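Course handout 4: Caring for shared sports equipment
Community Sports Leaders Course, Graltville

Please read this handout before the practical session. It is for people who will run a small club or a school group and who must look after equipment that many players use. We take table tennis first, then shuttlecocks and balls, then the storage room. A line under the pictures applies to all of them.

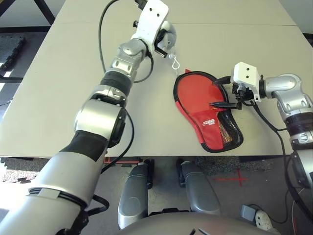
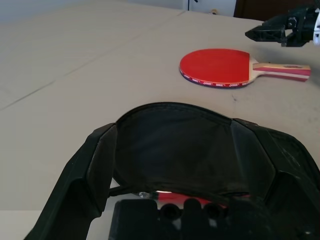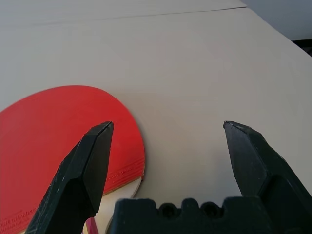
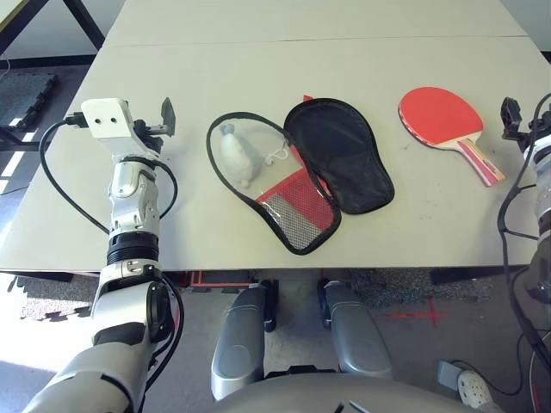 The tabletop is pale in all four.

How often should the rubber of a club paddle be cleaned?
After every session in which it was used. A soft sponge with a little clean water is enough, and the paddle should dry in the open air before it goes back into its case.

1. Paddles

The rubber gets old even when no one plays. Sunlight, heat and dust make it hard, and a hard rubber gives little spin. Keep paddles away from radiators and never leave them in a car in summer. Do not use kitchen soap or alcohol. They dry out the surface and after some weeks you will see small cracks near the edge.

Edge tape protects the wood when a player hits the table. When the tape comes loose, remove all of it and put on a new piece. Do not glue the old one back. Beginners hit the table very often, so in a school group you will change tape more than you expect.

If a player can feel the handle moving, take the paddle out of use on the same day and write it in the equipment book.

2. Balls and shuttlecocks

A cracked ball makes a dull sound when it bounces. Teach the players to listen for it and to put the ball in the box for broken ones. For a group of 18 players we advise 100 practice balls. This looks like a lot, but with fewer balls the players spend their time walking.

Feather shuttlecocks need some moisture in the air. In the Wendard hall, where the heating is strong, we keep the tubes standing upright in the cool corridor. Plastic ones do not need this – but they become stiff in the cold, so bring them inside well before play.

3. The storage room

Every item has one place, and the place has a label. At Brorkley school the labels were first written by the teachers and the children did not follow them. Later the children wrote the labels themselves and the room stayed in better order.

Leave 30 centimeters free between the lowest shelf and the floor, so that the floor can be mopped. Nets should be rolled, never folded, and tied with a soft band. Metal posts are stored lying down.

4. The equipment book

Write the date of purchase, the supplier, and each repair. Use one page for each type of item. Many clubs write only the purchases, and then it is difficult to explain why new money is needed.

Homework for the September group: choose one type of equipment from your own club and make a page for it. Bring the page on paper. Those who have no club yet may use the list from the Ikeda hall, which is on the course shelf next to the door.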